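4.2 Where people stop, and for how long

The most striking pattern in our data is how strongly the drinks table shapes conversation at a conference. We had expected the poster boards to matter most, and they do matter, but the breaks at Sondalmont were organized almost entirely around a few feet of tabletop. Of the 3,370 short conversations our observers logged during the September meeting, 1,158 began within arm's reach of the drinks. That is more than a third of all the talking, in a very small part of the hall!

What makes this exciting is who was talking to whom. Conversations that began at the posters were mostly between people who already shared a field. Those that began at the drinks were far more mixed, and they crossed career stages more often too. Kidus Ayele, who coded the first round of notes, flagged this before we had run a single test. Graduate students opened many of these exchanges themselves, usually with a remark about the line or the coffee, and then (sometimes within a minute) they were deep into sampling methods or field permits.

We coded each opening remark into one of 14 types, following the scheme that Lencho and Marchal developed for the Pustberg pilot. Two coders worked on every entry separately and met to settle the differences. Most of the disagreement came from remarks that were partly a joke and partly a real question, a type we would now split in two.

4.3 Layout and waiting time

Waiting turns out to be useful. At Pustberg, drinks were poured in advance and set out on trays, so guests picked one up and walked on. At Sondalmont they were drawn one at a time from a row of dispensers on a single table (Figure 3), and each guest had to stand still while a cup filled. That pause is short, but it puts two strangers side by side with nothing else to do, and our notes are full of talk that started right there.

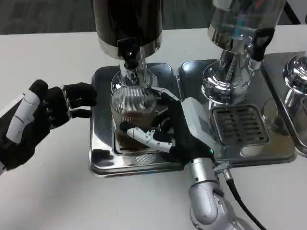 Figure 3. Drawing a drink into a ribbed glass cup; stainless steel dispensers with a drip tray under the spout.

The effect had a limit. Once the line grew past 13 people, those toward the back began checking their phones or drifting off to find a chair, and the share of new conversations fell. Heather Aitken suggested that two shorter lines facing each other might keep the benefit and lose the crowding, and we would love to see this tried. The hall at Thambiah, with its doors at both ends, would be a good place to do it.

Break length mattered less than we had guessed. Longer afternoon breaks gave longer conversations but hardly any more new ones, and the mixing across fields was much the same as in the morning. We return to this point in Section 5, where the Cluvden schedule allows a closer comparison.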